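Sistmont Automation Safety Office
A thread on the Clover cell fault and the steps taken since. Questions may be sent as replies to any post.

1/ In April, the arm in our Clover cell made an unplanned sideways move during the ball-and-goal exercise. No one was hurt. The arm was stopped with the emergency button and the cell was taken out of service the same afternoon.

2/ The exercise is simple. The gripper is to approach a miniature soccer ball on the tabletop, close on it, and place it in a small goal set by the wall. Speed is limited to 80 millimeters per second whenever the cell door is open.
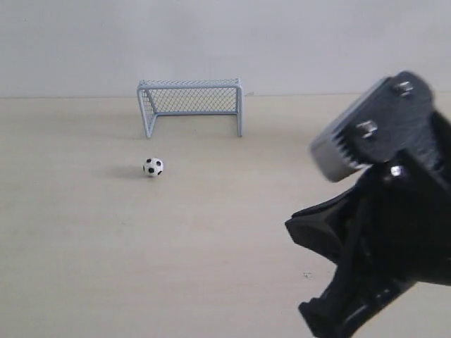 3/ At the time of the fault the door was open and the speed limit was not applied. Vendula Kubíček, the operator on duty, was standing outside the marked line and pressed the stop at once. We thank her for her prompt action.

4/ The log shows that the controller lost contact with the door switch for 17 seconds. It should have treated the lost signal as an open door. It kept the last known value instead, which was "closed."

5/ The sideways move had a separate cause. The position estimate for the ball had gone stale, and the arm turned toward a place where the ball had been on an earlier run. Two faults were therefore present together — one in the safety signal and one in the vision software.

6/ The wrist view matters for the second fault. With the fingers nearly closed and the ball well off to one side, the software must still report a fresh position before any approach is allowed.
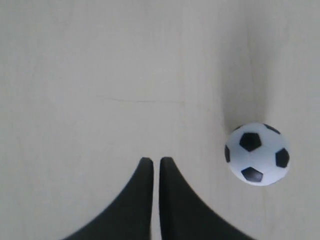
WHAT HAS CHANGED

7/ A lost door signal now stops the arm. The change was written by Muchen Xue and reviewed by Nigel Mellor. The switch cable, supplied by Bartoš, was also replaced. We have not established whether the cable was at fault and we make no claim that it was.

8/ Each ball position now carries a time stamp. If the position is more than 90 milliseconds old, the arm holds still and the operator receives a message.

9/ The same rule covers the case in which the goal is in the wrist view and the ball is not. A clear view of the goal does not permit a move. 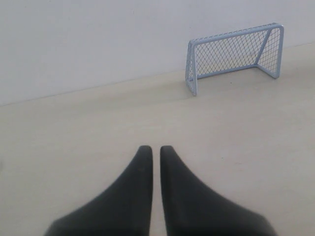
10/ The arm must hold in that case until the ball is found again or the operator ends the run. Under the old software it could continue on the last stored position, and the written procedure did not mention this.

11/ Khanyisile Fourie led the repeat tests. The door signal was interrupted on purpose 23 times, at different points in the approach. The arm stopped each time. The records are held in this office and may be read by any member of staff on request.

12/ One item remains open. The restart screen, provided through Norkix, lets an operator clear both fault messages with a single press. We have asked for two separate confirmations. Until these are in place, restarts require a second person at the panel.

13/ Staff who use the Clover cell must read the revised procedure and sign for it before their next session. Earlier printed copies should be removed from the cell and returned to Drahomíra Polák.

14/ Any unexpected movement, however small, is to be reported before the arm is restarted. Please leave the ball, the goal and the arm as they are until a member of this office has seen them.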